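Moving the spare room stuff to the new flat took most of Friday, and the hallway cupboard still isn't done. I've decided the linen can wait until Mum's visit in October.

The storage place on Wallen Street wanted $300 up front plus a deposit, so I said no.

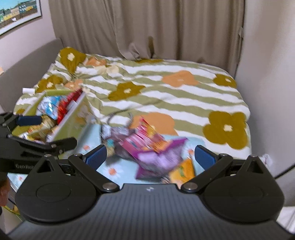

Stella reckons I should sell the old doona covers and put the money towards shelves. I'd get maybe $2 each. They're going to the op shop, along with the colour printer Everett left behind and never asked about again.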